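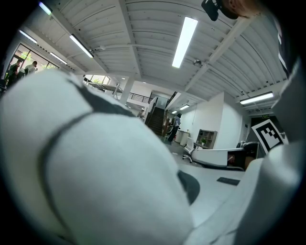
What do you do with an office in the last working week of the year? You clear it out, desk by desk, and you start upstairs so that everything only has to come down once.

21 Dec 2023

My feet hurt. I'm writing this on the couch with both of them up on a cushion and a bowl of cereal for dinner, because cooking was never going to happen tonight. Two days of packing done and I think (I think!) we are over the hump.

The move to Ledville has been coming since September and I still managed to be surprised by it. I kept telling myself the mezzanine would be easy. It's only the upstairs bit, how much can there be? Well. There was a filing cabinet with three drawers of carpet samples. There was a box of name badges from the Travville open house, and a second box of name badges, and then under the plant stand a bag of the little clips that go on the back of the name badges. I threw out the badges and kept the clips. I couldn't tell you why, they just looked useful.

We had 138 flat boxes delivered on Monday and I said out loud that it was far too many and we'd be giving them away. We have 2 left. I had to eat my words in front of everyone and then carry the words downstairs.

The stairs are the thing I won't miss. I'll miss the big windows and the trees, and I'll even miss that ribbed metal ceiling, which makes rain sound like somebody emptying a drawer of forks. I've had so many phone calls where the person on the other end asked if I was all right. The new place in Ledville has a normal flat ceiling with tiles and I bet it'll be quiet as a library and I'll hate it for a month.

I sat on the floor for a bit after lunch and just looked up. You never look up at work. There's a lot of light fixtures up there! I remember when one of them buzzed for a whole winter and we all moved our chairs a little farther away from it every week until there was a big empty patch of carpet, and then it got fixed and we all stayed where we were anyway.

Anyway. Labels. I made a system with colored stickers, blue for kitchen, green for the front desk, yellow for anything that has to be opened on the first day. By three o'clock everything was yellow. People had run out of blue and just used what was on the roll, so now the first-day pile has the holiday lights in it, and the good scissors, and I'm pretty sure the waffle iron. I wrote KITCHEN in marker on as many as I could get to. My handwriting gets worse the more I write, so a few of them say something closer to KITTEN.

The nicest part of the day was the bookshelf. I'd saved it for late on purpose, like dessert. Most of it is old Najafi catalogs, the thick ones with the fold-out pages, and I know it's all online now, but I like turning the pages and I still find things faster that way. I kept four years' worth. The rest went to recycling – it took me a good while to let go of the one with the green cover. Behind the catalogs I found my travel mug, the one I accused the entire building of stealing. I've rinsed it and put it in my bag and I'm saying nothing about it to anyone.

The Rurkamitz table is still a question. It won't go down the stairs with the legs on, and the legs don't want to come off. There are six bolts per side and one of them has been painted over. The movers' quote to take it whole was $336, which seems like a lot for a table with a coffee ring on it the size of a saucer, but it's the table where we have cake, and I don't want to have cake at some other table. I'll bring the good wrench from home tomorrow and have one more try at that bolt before I pay anybody.

Still to do: the supply closet (I opened it, I closed it), the fridge, the whiteboards, and the key count. We're supposed to hand back 71 keys. I have a coffee can of keys and a bad feeling.

Must remember to take the plants home before the heat gets turned down for the weekend. The fern can ride up front with me, the tall one will have to lie across the back seat with its head by the window. Also buy tape. Also stop buying the cheap tape.

Going to bed now, it's 8:40.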